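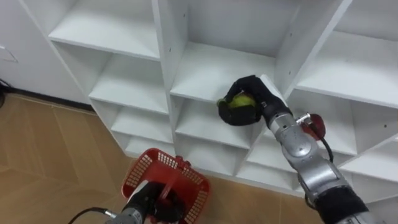

Two-arm build in a shared shop: how do I stop one arm from swinging the basket while the other arm works?

Kulap Wongsuwan
Asked in Home Robotics, August, 52 views

I have two arms on one base. The left one holds a small plastic carry basket by the handle and the right one moves balls between the basket and a shelf. Each arm does fine alone. When both are powered, the basket starts to swing as soon as the right arm speeds up, and by the time the hand comes back the basket is not where the program thinks it is. The base is a welded steel cart on four casters, with the casters locked. The controller is a Nirkero board running the Sundar motion package. I have tried a tighter grip and it made no difference. Is this a software problem or do I need a heavier base?

Lingyun Xie

Start with the cart. Locked casters still rock, and everything the right arm does goes through the frame into the left one. Put four screw-down leveling feet on it and lift the wheels clear of the floor. I did this on mine and most of the swing went away before I touched any code.

After that, look at the acceleration limits. Sundar ships with the limit set for a single arm on a fixed bench. Mine was at 2745 in the config file and I brought it down to 164, then raised it in small steps until I saw the basket move again. Change it on the right arm only. The left arm is standing still, so its limit has nothing to do with your problem.

A basket on a handle is a pendulum no matter how hard you squeeze the handle. If you can, grip it where the handle meets the side wall. If you can't, add a wait after the right arm stops and before it reaches for the basket. Half a second was enough for me with a light load. With a full basket it took longer.

Check your cables too. If one runs along the outside of an arm and goes tight at full reach, it will tug on the wrist and you will chase that for days.

duangkaew_shop

Get a heavier base. We put sandbags on the bottom shelf of ours and it was fine.

skivum3507

Same trouble here with a different controller. I gave up on knowing where the basket was and put a printed marker on the rim, so the program finds it again before each drop. It is slower but I stopped missing. You need decent light for it, and the marker has to face the camera, so it won't help if your basket turns on the handle. I would still do the leveling feet first like Lingyun said.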